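Friday, gone midnight

Back from the Trarnon. Ears ringing, feet gone. Writing this now or I'll lose it by morning.

Set went on at ten past ten, not half nine as promised, as the first lot couldn't get the laptop to talk to the desk. Twenty minutes of a man under a table with a torch. Then our turn and no soundcheck to speak of, just a thumbs up from the back and off.

Opened with Nanora after all. Tirta wanted to hold it for the end and I said no, people need something they can move to straight away. Was right about that I think. The room holds 200 and it looked decent from where I was, though the lights were in my eyes so who knows. Bass far too loud in the first track, could feel it in my teeth. Pulled it down and then it was thin. Got it somewhere near by the third.

The new one (still called Skinner, still needs a proper name) fell apart in the middle eight. My fault. Came in 4 bars early with the pad and had to pretend it was meant. Tirta looked over and just looped the vocal till I caught up, bless him. He says it sounded like a remix. It did not.
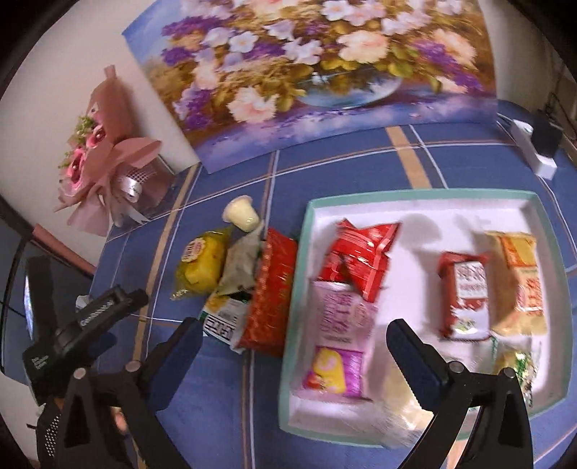 Anyway the end bit was lovely. Dropped everything out except the hand drum and that one chord, and it went quiet, properly quiet, even the bar. Want to do more of that. We fill every gap becuase we're nervous and it would all be better with half the parts gone. Must remember this when I'm sat here on a Sunday adding a ninth synth line.

Woman from Vallix was in. Small label, mostly slow house and odd folky things on tape, I've got two of theirs. She stayed for the lot and came over after. Wants four tracks by the end of September, mixed, and she'd do the master. Didn't say yes, didn't say no, said "oh great" about six times like an idiot. Tirta did the talking. No money up front but they pay for the pressing – 329 copies, odd number, didn't like to ask.

So what have we got. Nanora is done bar the hats. Skinner needs the middle rewriting. The long one with the rain on it, needs cutting down, it's nearly nine minutes and nothing happens till five. And then there isn't a fourth, unless we dig out that slow thing from last winter, which I still like and Tirta says is a ringtone.

Got paid 24 quid each. Taxi was 19. Left the good jack lead on stage, of course, the blue one, have texted the sound man. No reply.

Things for tomorow:
ring venue re lead
bounce Nanora without hats and listen in the car
find last winter's project files, think they're on the old drive
tell Mum about the label before Tirta's mum does

Also must stop playing in those boots. Can't feel the sustain pedal at all, missed it twice in the first ten minutes. Trainers next time.

Can't sleep yet. Head still going round that last chord, wondering about it a tone lower with the vocal on top. Might just try it on headphones, quick one, then bed.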